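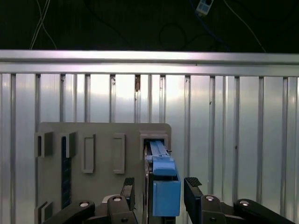 1 August 2000
By the course tutor
Filed under: Law for Non-Lawyers / Handouts

Handout: limitation periods, or how to lose a good case by doing nothing

Limitation is the dullest topic on the course and the one most likely to cost a client everything. Please read it before the seminar. Last June's group didn't, and it was a long afternoon.

The basic idea. A claim has a shelf life. Once the period set by statute has run, the defendant may plead limitation, and the court need never hear who was right. Evidence goes stale, witnesses move to Spain, and the law would like everyone to get on with it.

Our working problem. Medeiros, a printing firm in Staditz, orders a folding machine from Kuvport. It arrives and folds nothing. Medeiros writes a series of increasingly ornate letters. Kuvport replies to 2 of them, warmly, promising to look into it. Years pass in this way. The sum in dispute is 3,000 pounds, most of which has by now been spent on stamps.

When does the clock start? In contract, at the breach. For our machine, assume that means delivery. The day the buyer finally loses its temper has no legal significance, however well everyone remembers it.
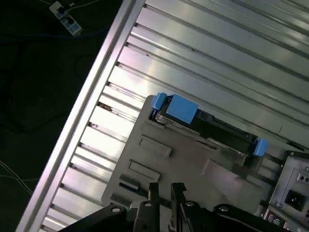 Do friendly letters between the parties stop the clock?

Ordinary correspondence leaves it running. A written acknowledgement of a debt can start time afresh in some cases, but "we are sorry to hear of your difficulties" acknowledges nothing except the post.

What does stop it is issuing proceedings, or a properly drafted standstill agreement. Fustport, the carrier in part 2 of the problem, signed one for 90 days and then forgot where it had put it. Consider whether that matters. (Look at who is relying on the document.)

Criminal cases. Different rules, so keep them out of your answer. In England serious offences generally have no time limit, while most summary ones must be started within six months.

For the seminar: advise Medeiros in one page. Marks are lost for sympathy.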